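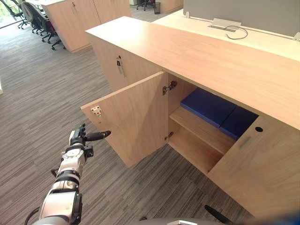

# Grirdale two-arm office robot: review after a month of cabinet doors

I-seul Moon, 18 October 2021

Our office rents one Grirdale unit on the monthly plan. It has two arms, a camera at the head and a small camera at each wrist. We use it for a narrow job: opening the low storage cabinets, getting at the folders and closing up again. I have not tried it on anything heavier, so this review covers doors and folders only.

## Setup

Setup took most of a morning. You drive the robot to each cabinet, mark the door edge in the Aidoo software and save the position. Marking a door takes 8 minutes once you know the menus. The manual is short and the part on hinges is wrong: it tells you to mark the hinge side first, and the software rejects that. Support answered my email the same day and said the page would be corrected in November.

The cabinets have small locks, and the robot does not do keys. Somebody has to unlock them beforehand. If your storage is locked during the day, ask the sales office about this before you sign anything.

## Opening and closing

The arm approaches slowly and the grip is gentle. On our light wood doors I have found no marks. It works best when it can take the door by the outer edge, well away from the hinges, where it needs very little force.

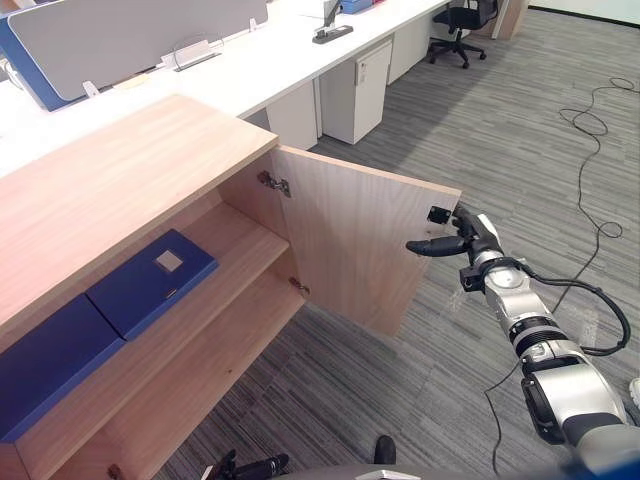
*Right gripper on the outer edge of the open door, folders on the shelf inside.*

Closing is less reliable than opening. In a run of 60 closings it left the door slightly open 4 times, and each time a second try fixed it. There is a setting called "firm close" that helps, but it makes a bang you can hear across the room. I leave it off.

Folders are fine if they lie flat. Two that overlap can come out together, so I now tell people to leave a gap between them. Thin single sheets are beyond it.

## Grippers and wrist camera

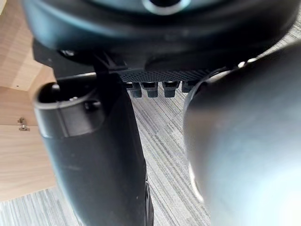
I paid extra for the Rirka fingers, and I would do so again. The standard set is harder and slipped on our door edges. The Rirka ones hold better, but the matte black finish picks up wear and dust. The left finger has scuffs and light specks on it already. I wipe the set with a damp cloth and that seems to be enough. Changing a finger takes roughly 2 minutes with the supplied key.

The wrist camera picture is usable at close range, though a finger near the lens goes blurry and takes up a lot of the view. For lining up on a door I mostly use the head camera.

## Compared with the Pornum

We had a Pornum on trial before this. It was faster and quieter, but it had a single arm and needed a special handle screwed onto every door. The Grirdale works with the doors as they are. For a rented office that decided it.

## Verdict

Good at opening doors, fair at closing them, slow at both. The monthly price includes repairs but not fingers. We have renewed until the end of November and will look at it again then.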